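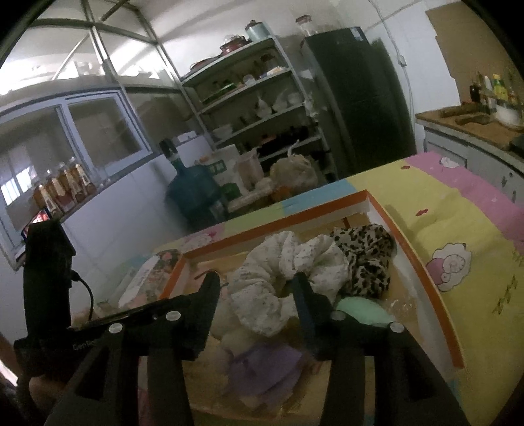

Fabric items in an open cardboard box with an orange rim.

Kosmas Stamatopoulos has voted in every Mokley town election since he was old enough to do it, and he has lost most of them. He mentions this early, over a plate of toast at the diner on Flurkard Street, so that nobody takes what comes next for sour grapes.

"My side loses," he says. "I'm used to that. What I want to know is who counted, and whether I could have watched."

What has him going this time is the plan to switch Mokley's council races to ranked ballots. Voters would number the candidates in order of preference. If no one gets past half on first choices, the last-place candidate drops out and those ballots move to whoever is marked next. The council will decide in December whether to put the change on the spring ballot. A consulting firm, Nalliritz, has already been paid to explain it to people.

Stamatopoulos went to the Nalliritz presentation. He took notes on the back of a water bill, which he has kept.

"They had 20 slides," he says. "I counted, because they were numbered and because there wasn't much else to do. Most of them said the word 'choice.' One of them said what it would cost, and that one was up there about as long as a sneeze."

He doesn't object to ranking as such. He used it in the machinists' local, where members filled out slips at the hall and the slips were sorted into piles on a long table while anyone who cared to could stand there and look. He says it worked fine. His trouble is with the version on offer, which would send the ballot records to a central office in the county seat and run the later rounds on software there.

"First choices you can add up in your own town. After that it goes down the road," he says. "I asked if a resident could go and see it done. The answer I got was that the process is transparent. Well, that's an adjective. I asked for a door and a time of day."

I pointed out that the current system uses machines too, and that he has never stood next to one of those with a pencil. He took a while over his coffee.

"Fair," he said. "But the tape comes out at the end of the night and they hang it on the wall at the school. I go down there and read it. I've read it in the rain."

The race that supporters bring up most is the one in the second ward, where 4 candidates split the vote and the winner got in by 49 ballots, well short of a majority. To them it's a plain case for change: most people in the ward picked someone else. Stamatopoulos lives in that ward and backed the candidate who came in third.

"Maybe ranking would have put a different person in that seat. Maybe it wouldn't," he says. "The ones telling me it would are guessing what people's second choice was. They never asked me mine."

What was it?

"I didn't have one," he says. "That's another thing."

On this point the presentation was clearer than he gives it credit for. A voter can mark one name and stop, and the ballot counts for as long as that name is still in the running. I had read the handout and said so. He agreed that it was in there. He also said it was in the smallest type on the page – he had to borrow his wife's glasses – and he wonders how many people will believe they've spoiled a ballot by leaving lines blank.

He is no easier on his own side. The group against the change meets upstairs at Kalogeropoulos, the hardware store, and he has been to one meeting. A man there claimed that ranked ballots let some people vote twice. Stamatopoulos told him that was nonsense and wasn't invited to speak again.

"If you have to make something up to beat it, then maybe it ought to pass," he says.

So how will he vote, if it gets that far? He says he'd want to see a written count procedure first, with the name of the person responsible, and a promise that the results of each round go up on the same wall as the tape does now. He has mailed a letter asking for all of that. The town clerk's office wrote back to say it had been received and forwarded.

"Forwarded to who, it doesn't say." He folded the water bill back into his shirt pocket and asked the waitress for the check.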